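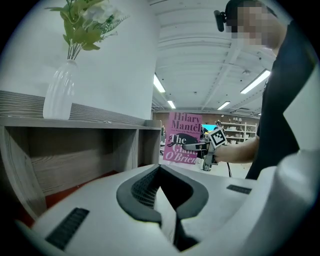
4. Laying up the boiler for winter

The Dalsgaard launch boiler must be drained and dried within 13 days of the last steaming of the season. Do the work under cover if possible. Set the removed fittings out in order on a low wooden shelf with a gray-brown grain, or any other flat surface near the boat, so that each one goes back where it came from. Label the gauge glass cocks before taking them off.

CAUTION: Do not open the blowdown valve until the pressure gauge reads zero and the shell is cool enough to touch.

1. Close the main stop valve and the feed check valve.

2. Open the blowdown valve and the top vent. Leave both open until the flow stops.

3. Remove the 5 washout plugs. Start with the lowest.

4. Rinse the shell with fresh water from a hose. Repeat until the water runs clear.

5. Brush the soot out of the tubes and the firebox. Damp soot attacks the tube ends.

6. Dry the inside with a warm air blower. Do not light a fire in an empty boiler.

7. Place one tray of Zanport drying crystals (300 g) inside the shell through the hand hole.

8. Refit the plugs finger tight, using the old gaskets.

Note: Boilers with the Novbridge feed pump also need the pump body drained. The plug is on the underside, part no. 1708.

Check the crystals monthly. In May, remove the tray, fit new gaskets and carry out the filling procedure in Section 5.

Revised July 2021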